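Dos pinzas, el mismo brazo y muchas horas de calcetines

Martes, nueve y pico de la mañana. Café de máquina, mesa llena de cables. El ingeniero que lleva las pruebas de pinzas en Pusemham pide diez minutos más y luego otros diez. Acaba de cambiar las puntas de los dedos y quiere dejar una tanda corriendo antes de hablar.

"Si no, pierdo la mañana", dice. Y se sienta, por fin.

La comparación es sencilla de contar. Dos modelos de pinza, la Sitley, de dedos rígidos, y la Doucet, con la punta más blanda. Mismo brazo, mismo controlador, mismos objetos. 200 intentos de agarre por modelo, casi todos con tela: calcetines, trapos, guantes. Cosas que se doblan y no vuelven a quedar igual.

¿Por qué tela? "Porque un cubo lo coge cualquiera. Con un bloque de plástico las dos salen de sobresaliente y no aprendes nada."

La Doucet falló 72 veces. La Sitley, 117. Antes de que lo apunte me frena: los números son de la primera ronda, con el cierre a fuerza fija, y la Sitley estaba mal ajustada. "Culpa mía. Apretaba tarde. Lo vimos mirando los vídeos de muñeca, no en los datos del motor."

Lo de los vídeos sale mucho. La cámara va encima de la pinza, en un soporte pequeño, y para él ha sido el cambio del año. Antes tenían una sola cámara fija en el techo. Veía bien la mesa y fatal los dedos, sobre todo cuando el brazo se metía delante. Ahora graban desde la muñeca y se ve el momento del contacto. O casi. "Cuando la tela tapa los dedos ya no ves nada, vas a ciegas como antes."

Del controlador habla menos y con peor cara. Usan el de Etside desde junio. Le gusta el retardo, le desespera el programa de configuracion. 268 parámetros, cuenta, y la mitad sin documentar. Tiene una libreta donde va apuntando lo que hace cada uno. Me la enseña rápido. Hay tachones, flechas, un "NO TOCAR" en mayúsculas.

¿Y los cables? Se ríe. Los cables son la mitad del trabajo. Demasiado cortos y tiran de la muñeca al girar, demasiado largos y se enganchan con todo. Perdió una tarde entera buscando un error de posición que era una brida mal puesta.

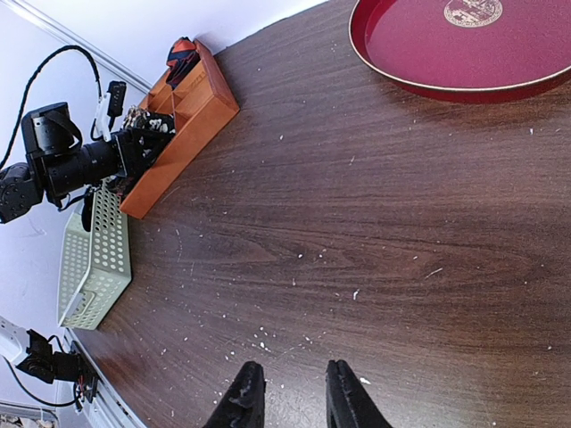

Lo más difícil, sigue, es sacar una prenda de un compartimento estrecho. En mesa abierta la pinza llega desde arriba y ya está. Dentro de una caja con separadores tiene que entrar inclinada, y ahí la Sitley gana: dedos más finos, caben. La Doucet pega con el borde y empuja la caja entera. "En mesa recomiendo una, en caja la otra. Ya sé que el titular así no te vale."

Tampoco se fía del todo del desgaste. Las puntas blandas se pelan pronto y cambiarlas lleva un rato, las rígidas aguantan pero se rayan y entonces el agarre cambia sin avisar. Quiere repetir la serie con puntas viejas a proposito, a ver cuánto se nota.

¿Compraría alguna hoy? Piensa un poco. La Doucet, si le dejan montar los dedos de la Sitley en casa. Ha preguntado al fabricante, sigue esperando respuesta.

Pita algo en el otro extremo de la sala. Se levanta con el café a medias, la tanda se ha parado en un guante.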